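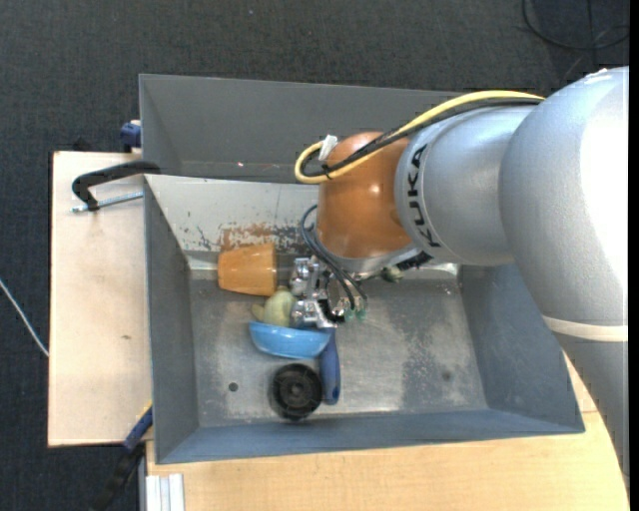
Re: Pustine reading group — the July session and the long chapters

Dear all,

thank you, Kyriaki, for the clear message. I answer under each part, as I find it easier to follow.

Kyriaki Fragkou wrote:
> I have now read as far as page 98 and I must say the middle part is heavy
> for me. The chapter on the river tolls has 50 pages and I lost the names
> twice. Would it be possible to divide it over two sessions? Then we would
> also have time for the letters, which I enjoyed much more.

I agree with the division. When I read the chapter the first time, I also mixed up the two brothers, because the translator calls both of them "the miller" in different places. In the older Wuyts edition there is a small family tree at the back, before the index. I have copied it by hand and I can send it to anyone who writes to me directly. My handwriting is not beautiful but the dates are correct, I checked them twice.

My proposal would be: in July we read until page 116, where the toll house is sold, and we leave the court case for the next time. This is a natural place to stop. The letters we can take together with the court case, as three of them speak about it.

> Also, is it the same room in Revesthorpe? Last time I waited at the
> wrong door.

Yes, the same room, upstairs over the library. Please use the side entrance after 6 in the evening, the main door is locked at that hour. We begin at 7 and we must be out at 9, so I would ask everybody to be a little strict with the tea.

> One more question. Does somebody understand what "a dry toll" means?
> My dictionary does not have it.

I looked for this a long time. My understanding is that it was the money paid when the water was too low for boats and the goods went by cart along the bank — the owner wanted his payment anyway. But I am not fully sure, and the note in the Wuyts edition says something a bit different: there it is a payment for storing the goods until the water came back. If somebody has a better source, please bring it. I would like to know it myself before we come to the court case, as the whole argument of the younger brother depends on this word.

For those without the book: the library has one copy, and I can lend my second one from next week.

With kind regards,
Dionysis Stefanou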